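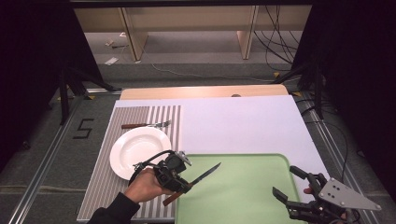

Tuvinthorpe Community Hall — Kitchen and Dining Room Safety Check
Date: 8/31/26
Form 3039

1. Exits and hallways
Rear exit opens fully. OK
Exit sign lit over side door. OK
Hallway clear to 36 inches. NOT OK
Comment: Folding chairs stacked against the wall again. Move them to the Sinclair Street closet before the next rental.

2. Fire safety
Extinguisher by range, gauge in green. OK
Extinguisher by stage, tag current. NOT OK
Comment: Tag ran out in April. Sirnell has been called for service.
Smoke alarms tested, 2 units. OK

3. Electrical
Outlets near sink trip and reset. OK
Cords free of cuts. NOT OK
Comment: Coffee urn cord is worn at the plug. Urn tagged and taken out of use.

4. Gas and hot water
Range shutoff turns freely. OK
Pilot lights. OK
Hot water at hand sink reached in 60 seconds. OK
Comment: Slow, but within what we allow.

5. Floors
Mats flat, no curled corners. OK
Tile by back door. NOT OK
Comment: One loose tile, taped for now. Tinville Flooring to quote.

6. Dishes and table settings
Plates free of chips and cracks. OK
Fork handles tight, no splits in the wood. OK
Trays washed and stored dry. OK

7. First aid
Kit stocked. NOT OK
Comment: Burn gel missing. Bandages fine.

Open items to be fixed within 14 days. The hall may be used in the meantime, except the urn.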